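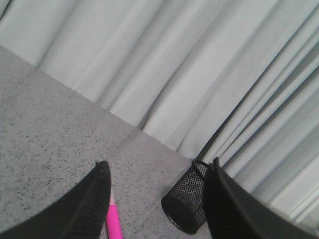

Gray speckled tabletop with the curtain behind it.

Toltetti Hair Studio
Salon Safety and Product Storage Checklist
Floor area: 1,297 square feet
Inspected by: Saranya Murthy
Accompanied by: Sivaprasad Kurup, salon manager
Period: December, before opening hours

Ratings used: OK, Watch, Fix, N/A. Watch means the item passes today but should be looked at again at the next inspection. Fix means the item needs work and appears again in the action list at the end. Comments by the manager are marked SK.

ENTRANCE AND WAITING AREA

Front door opens fully and closes without slamming
OK

Floor mat lies flat
Watch
One corner lifts when the door is opened quickly. Tape is holding for now.
SK: New mat is on the supply order.

Walkway between the chairs and the front desk is clear
OK

Retail shelves are fixed to the wall
OK
Brackets checked by hand. The top shelf was heavy with liter bottles last time and these have been moved down.

Testers on the retail shelf are labeled and clean
Fix
The Skernora shine spray tester has no date on it and the nozzle is sticky. The serum tester next to it is fine. Discard the spray and open a new one with the date written on the base.

Glass bottles kept off the lower shelf where children can reach
OK

STYLING STATIONS

Chairs lock, raise and lower as they should
Watch
The chair nearest the window sinks slowly under weight. A client could still be seated in it safely today, but it should not be used for cutting around the ears until it has been serviced.
SK: Called the repair shop. We are using that station for blow-dries in the meantime.

Footrests are tight
OK

Cords are clear of the floor where stylists stand
Fix
The same finding as last time. Dryer cords at the back stations hang in a loop low enough to catch a foot. Hooks were bought but not put up. They are in the drawer under the front desk.
SK: Understood. I will put them up myself.

Dryers have clean filters
OK
The Irneo dryers have a screen that twists off and these had been washed. One older dryer had lint at the back and was cleaned during the inspection.

Flat irons are stored on a heat-safe mat
OK
These irons can be set to over 400 degrees. Mats are in place at every station and none are burned through.

Flat irons are switched off between clients
Watch
One was on with no one at the station when we walked in. Sivaprasad switched it off. The stylist said she had started it early for her first booking. Discussed with her at the time.

Plugs and cords are free of cracks, exposed wire and tape repairs
Fix
One curling wand has electrical tape near the handle. Removed from the station and tagged. It should be thrown out, not repaired again.

Combs, brushes and clips are cleaned and disinfected after each client
OK
Hair is removed first, then the tools are washed and put in solution. Clean tools are in closed drawers. Asked a junior stylist to explain the steps and she had them right, including the soaking time printed on the label.

Disinfectant solution is clear and has been changed today
OK
Log sheet is signed.

Razors and blades go in the sharps container
OK
Container is below the fill line.

SHAMPOO AREA

Floor is dry at the time of inspection
OK

Non-slip mats in place at the basins
OK

Water temperature is tested on the hand before it touches the client
OK
Watched this being done with a staff member as model.

Basins drain freely
Watch
The left basin is slow. Hair trap was cleaned and it improved, but it still takes longer than the other.
SK: If it is still slow after the trap is cleaned again I will call a plumber.

Pump bottles are labeled with what is in them
Fix
The unlabeled white pump bottle is back. Staff say it holds the Skernora smoothing conditioner, decanted from the liter size. It probably does, but the ingredients are not on the bottle and a client with an allergy has no way to check. Either use the original bottle or copy the full label, including the batch number. Bottles should be emptied, washed and dried before refilling. Topping up is not allowed.

Towels are washed after a single use
OK
Clean towels are on the closed shelf. The used towel bin has a lid and the lid was shut.

Neck cushions are wiped between clients
OK
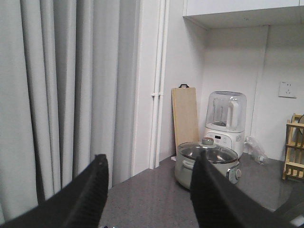 Capes and wraps were the next item, and they are handled much like the towels. Cutting capes are shaken out and wiped, and a fresh neck strip goes on each client. Color capes are kept apart. A few of the color capes have stiff patches at the collar where old product has dried in, and these can scratch or irritate the skin. Rated Watch. Sivaprasad will sort through them and throw out the worst.

COLOR AND TREATMENT MIXING

Mixing surface is wiped down and free of dried product
OK

Gloves available in more than one size
Fix
Only large were on the shelf. Two of the stylists wear small and had been working with loose gloves, or with no gloves for quick toner jobs. Bare hands are not acceptable for toner.
SK: Small and medium ordered from Sundaram the same morning. Until they come, toner is booked with staff who can wear the large.

Bowls and brushes washed straight after use
OK

Scale works and is used
OK

Leftover mixed color is thrown away and never put in a closed container
OK
Mixed color can build up gas. Everyone asked knew this.

Developer bottles are capped
Watch
One cap was resting on the bottle without being screwed down. Corrected.

Safety sheets are available for every chemical product
Fix
The binder is in the right place and staff know where it is. The sheets for the new Skernora smoothing treatment are missing. There is a sheet for the old formula, and it should not be used as a stand-in — the two are different products. Ask Sundaram for the current sheet and take the old one out once the last of the old stock is gone.
SK: Asked. They said it will come by email.

Patch test records are kept for color clients
OK
Pulled a handful of cards from the box. All had a date and initials. One card had initials I could not read.

Smoothing treatments are done with the fan on and the rear window open
Watch
Fan works and the grille is clean. The window was shut because of the cold. No treatment was in progress. Staff should open it before they start, in winter as well. If a client is uncomfortable with the cold air, rebook the client.

Eye rinse bottle is in date
OK

STOCK ROOM

Aisle is clear and the door opens fully
Fix
The delivery that came in the day before was still in boxes behind the door. Moved to the side during the visit, but there needs to be a regular spot for deliveries. The space under the folding table would do if the old display stand were taken away.

Heavy items are stored between knee and shoulder height
OK

Aerosols kept away from heat
Fix
Hairsprays and dry shampoos are on the shelf over the space heater. The heater was off. Either the cans or the heater should go somewhere else, and the heater is easier.
SK: Heater has been taken out of the room.

Lightener and developer are stored apart
OK

Stock is rotated, oldest at the front
Watch
Shampoos and masks are in order. Leave-in treatments are mixed. Found a serum past its date behind newer stock. Check the opened-jar symbol as well as the printed date. A jar marked for a year after opening is not good for longer because the printed date is later.

Spills are cleaned up
OK
A silicone serum had leaked on the bottom shelf at some earlier time and there was still a slick patch on the floor below it. Wiped with dish soap and hot water and tested with a shoe. Water alone does not take this product off a tile floor.

Step stool is steady
OK

FIRE AND EMERGENCY

Fire extinguishers on the wall, charged and tagged
OK
Count: 2. Both gauges are in the green.

Exits are lit and clear
OK

Emergency numbers posted by the phone
Watch
Posted, but the manager's number is the old one.
SK: Changed.

First aid kit is stocked
Fix
Burn gel is used up and there are few bandages of the small size. The burn gel is the item this business uses most, so keep a spare.

Staff know the way out and the meeting point
OK
The new assistant had not been shown. She was shown during the visit.

ACTION LIST

Discard undated spray tester — front desk
Put up cord hooks at back stations — SK
Throw out taped curling wand — SK
Label or replace white pump bottle — shampoo area lead
Small and medium gloves — on order
Current safety sheet for smoothing treatment — requested from Sundaram
Delivery spot in stock room, remove display stand — SK
Heater away from aerosols — done
Burn gel and small bandages — SK

Items repeated from the last inspection: 2 (cords at the back stations, unlabeled pump bottle). A repeated item that is still open at the next visit goes to the owner in writing.

GENERAL COMMENTS

The salon is clean and the staff answered questions without looking to the manager first. Tool cleaning has improved since the last visit. Most of the Fix items are small and can be dealt with in an afternoon. The pump bottle is the one I would like to see closed first, and after that the gloves.

SK: I agree with the findings. I would like the chair by the window added to the action list even though it is only rated Watch, so that it does not get forgotten. The repair shop has it down for the coming week.

Added at the manager's request: service chair by window — SK

Signed: S. Murthy
Signed: S. Kurup
Copy kept in the front desk folder.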